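Does adding the same task in messier conditions help a two-arm policy?

Getachew Jemal
We train a policy by imitation on two arms, for clearing a table after a meal. We have 64 demonstrations, all with the objects in tidy positions. In these it does well, but when I move the tray by a hand's width it fails. My colleague says to record more of the same. Is it correct, or should I change how I record?

Nilitance
More data always helps. We had 4,000 episodes and stopped worrying.

Gallagher
I would not record more of the same. In our group at Iltby we compared 2 sets of equal size. In the first one, every episode started from the same layout. In the second one, we changed the layout after every 7 episodes and also spilled some food on purpose. The second policy was slower to train, but it was clearly better when the tray was moved.

For the spilled food we use dry rice, as it is cheap and easy to sweep up afterwards. Let the grains go onto the table also, and put a spoon and a carrot on the red tray at a new angle each time. 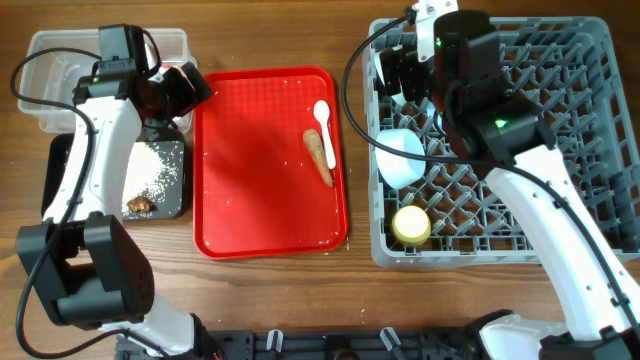 Please keep the dish rack in its place for the first tests, and move it only later. If you change everything at once, you cannot know which change has helped. Also keep some layouts apart for testing only - we forgot this in the beginning and had to repeat a month of work in July.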